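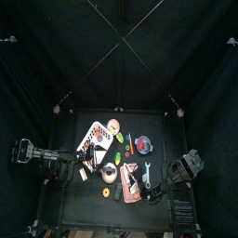 Who Does the Dishes? Chore Rotas in Shared Student Housing
Hertta Huttunen

Background

Benham Hall has 60 kitchens, each shared by five or six students, and each with a laminated chore rota on the wall. I wanted to know whether the rotas do anything. My own kitchen's rota still lists a person who moved out in January, and she remains one of our more reliable members.

Method

I left a short paper survey in every kitchen and got 132 back, a few of them with sauce on. Residents were asked how often they washed up, how often their flatmates did, and whether they could name this week's person without looking. I also kept a sink diary in my own kitchen, checking at 8 in the morning and again at 10 at night. My flatmates were told about the diary, which may have affected the results for two days.

Findings

Most people said they did more than their share. Added together, the answers for a typical kitchen came to well over the whole of the washing up, so either Benham is spotless or someone is rounding up. I live there and have a view.

Kitchens that had written their own rota argued less than those using the one the hall office printed. Cutlery was the sorest point – plates get washed because people run out of them, but forks seem to be regarded as a shared natural resource.

Limits

People who never wash up may also never fill in surveys. A second round in Nieminen House, where the kitchens are smaller, would help. I'd want a different student to keep the sink diary.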